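Ustcombe Neighbors Help Board
Food and Get-Togethers

How much food do I need for a come-and-go open house, and how do I keep it from running out (or sitting out) all day?

Asked by Millet_and_me
Viewed 3489 times
3 answers

Hello everyone, I hope this is the right section. We are moving my mother out of her house on Grundalico Street at the end of March, after more years there than she will let me put in writing, and she has decided that instead of a sad goodbye she wants to throw the doors open for one afternoon and let anyone who ever knew her come by. She has told the neighbors, the choir, the women from the bank where she used to work, and I think at least one bus driver. It is going to run from noon to six, and people will come whenever they like.

I have done birthday parties and I have done sit-down dinners, but I have never done one of these come-and-go things and I can't work out the food at all. There were 90 names on her list when I last looked, and she adds to it whenever the phone rings. My budget is 700 dollars for everything to eat and drink, and I would love to have a little left for flowers. We have one ordinary refrigerator, plus a small one in the garage that freezes lettuce.

What I would like to know is how much to buy when you don't know how many people will be there at once, whether to make things or buy them wrapped, and how you keep the last guests from arriving to a table of crumbs. My brother says to just order pizza. My mother says absolutely not. Any advice is welcome, even the kind I don't want to hear!

Answer from Romain Lemaire
Marked as most helpful

What a lovely idea of your mother's, and please tell her so from a stranger. We did nearly the same thing when my aunt gave up her shop, and I made enough mistakes that I feel qualified to answer.

The first thing is to stop thinking about a meal. From noon to two, people will arrive hungry and hope for a sandwich. From two to four they will want something sweet and a coffee, and after that they mostly want a cold drink and a chair. If you put the hours on the invitation and add the words "light refreshments," most people will eat something at home first, and the ones who don't will be the ones who would have eaten four sandwiches anyway.

For 90 names I would plan on a sandwich each and then stop, even if the list creeps up. Some won't come, some will only want cake. Cut them in half, too. A half sandwich on a plate looks like plenty to someone who is mainly there to talk, and they can always come back for the other one.

Then divide everything into three before the day begins. Put a third out at noon, and keep the rest cold, with a note on each box saying what time it goes out. I can't stress the note enough. On the day you will be hugging people in the hallway, and some kind cousin will go to the refrigerator and put out every last thing at twenty past twelve because the table looked a bit bare. This happened to us. By three we were serving olives.

As for keeping things cold, borrow coolers. Ask the choir, since singers seem to own a great many of them. Anything with meat, egg, mayonnaise or soft cheese should not be out of the cold for more than two hours, and less than that if the day is hot, so small plates brought out often are much better than one grand platter. Whatever has been out for its two hours goes in the trash, however nice it looks. Cookies, nuts, whole fruit and plain bread can stay where they are all afternoon.

With 700 dollars you can do this nicely and still have your flowers. I would spend the most on the sandwiches and one very good cake, and the least on drinks, because people drink a surprising amount of plain water if you put it in a pretty pitcher with lemon.

One last thing - put the food in a different room from your mother. She will have a line of people waiting to speak to her, and you don't want that line and the sandwich line to be the same line.

Answer from duteo_dan

Pizza. Your brother is right. Order it in two batches and nobody has to slice anything.

Answer from Didier Brunet

I agree with nearly all of what Romain wrote, but I would come down on the side of wrapped sandwiches for at least half of it, especially with a refrigerator that freezes lettuce. They keep their shape, they don't dry out at the edges, and anyone who can only stay five minutes can take one along in a coat pocket.
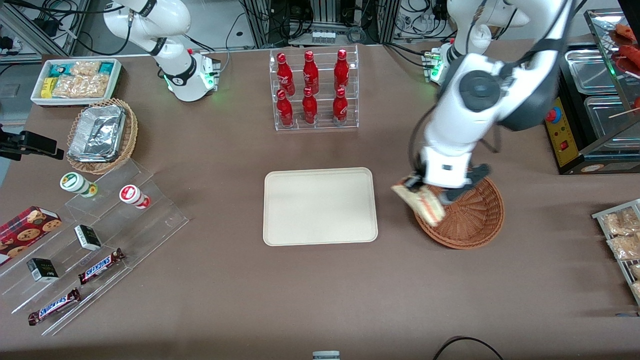

Ustcombe Neighbors Help Board - Food and Get-Togethers Team

A basket is good for the wrapped ones, and it is easy to top up from a cooler as the afternoon goes on. Keep bottles standing together in some kind of rack if you can find one, well away from the cake, and leave yourself a clear tray for whatever comes through the door, because people will bring things even if you beg them not to. In my family it is always deviled eggs.

Do write on the wrapper what is inside. Turkey and tuna look the same to a person without their glasses, and you will have guests who can't eat one thing or another. A strip of masking tape and a marker will do.

I also keep a shopping list on paper for these occasions and write on it afterward what was left over. Mine goes back years now, and it tells me that I always buy too many chips and never enough ice. Buy twice the ice you think you need. Napkins too - a pack of 1000 sounds silly until you have had children at a party, and they keep forever.

Oh, and find out about parking. If the street is narrow, ask the nearest neighbors ahead of time whether they mind their driveways being used. They are probably on the guest list anyway.

Comment from Millet_and_me

Thank you all so much, this is exactly what I needed. I have three coolers promised already and my mother has approved the half sandwiches. She is now asking whether there ought to be soup.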